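Flivano Gridded Table Mat, White

Item 422
Sold by Jakero
Availability: in stock, ships from the Tornosby warehouse

The Flivano mat is a white work surface printed with a grid of black lines. It goes on top of a table or bench where goods are sorted, packed or laid out for checking. The lines make it easy to set items in rows and to see when something has been moved.

The mat is supplied rolled. Lay it out printed side up, weigh down the corners and leave it overnight. Small waves usually settle by the next day. If they don't, roll the mat the other way for an hour and lay it out again. 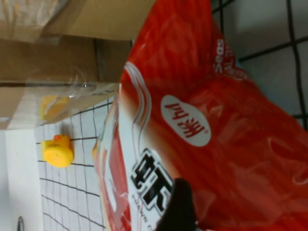 The Flivano is meant for mixed goods, and the grid is printed dark enough to be found again between them. Boxes, toys and bags of snacks can share one mat. A large glossy bag, such as the red prawn snack, covers a lot of squares, so put the big packages down first and fit small things like a rubber duck into what is left. Clear plastic bags can go straight on the surface.

Size and care

Length: 1,090 mm
Color: white with black lines
Cleaning: damp cloth and mild soap. Do not iron or machine wash.
Storage: rolled, printed side out. Folding leaves a crease that stays.

The mat can be cut with scissors. Cut along a line -- the edge does not need to be finished.

Two mats can be joined with Belay edge tape, sold separately as item 219. Line up the grids before pressing the tape down, as it is hard to lift again.

For orders of several mats or for custom lengths, write to Bernd Kleinschmidt at the Jakero sales desk. Custom lengths cannot be returned once cut.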